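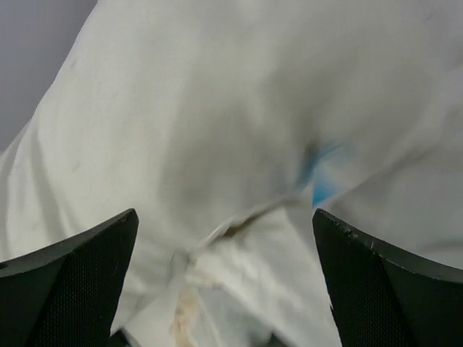
Wrist camera view, white cloth between the open fingers

Wrist camera only vs wrist + overhead for cloth grasping - is my comparison valid?
Asked by Ivone Barbosa, Tue 10 August

I'm comparing two policies for picking a crumpled cloth off a flat surface. Policy A gets the wrist camera only. Policy B gets wrist plus a fixed overhead view. Both were trained on the same 200 demonstrations, same encoder, same action chunk length. Each was then run for 64 trials.

A failed 17 trials and B failed 8. I wrote that up as "overhead view halves the failure rate" and my supervisor at Naltodstead has queried it. Most of A's failures come in the last part of the approach, where the cloth fills nearly the whole wrist view and is partly out of focus. The marks on the fabric are often the only strong colour left. Is the claim sound, and could the policy be using the marks to find its grasp point?

3 answers

Noeline Quinlan
Two separate problems.

The counts first. 17/64 against 8/64 is 26.6% against 12.5%. Fisher's exact test, two-sided, gives a p value above 0.05, so I wouldn't write "halves" without an interval beside it. If you reset the cloth to matched starting shapes for A and B, use a paired test (McNemar) instead. You'll need the per-trial results for that, the totals won't do. You also have one training seed per policy, from what you've written. Seed variance on cloth tasks can be as large as the gap you're reporting. Train at least two more of each.

For the marks, run A again on a plain cloth of the same weight and size, then on the marked cloth turned over. If failures go up on the plain one, the policy was probably leaning on colour. Masking the marks in recorded images and checking how far the predicted action shifts is cheaper, but it's weaker evidence. Report the cloths separately - don't pool them.

Cleko
what counts as a failure? missed grasp and dropped on lift should be separate columns

Ruawai
We had something similar and fixed the focus by remounting the camera further back. Didn't keep numbers. Colour jitter in training might help with the stain thing as well, worth a go before you collect more demos.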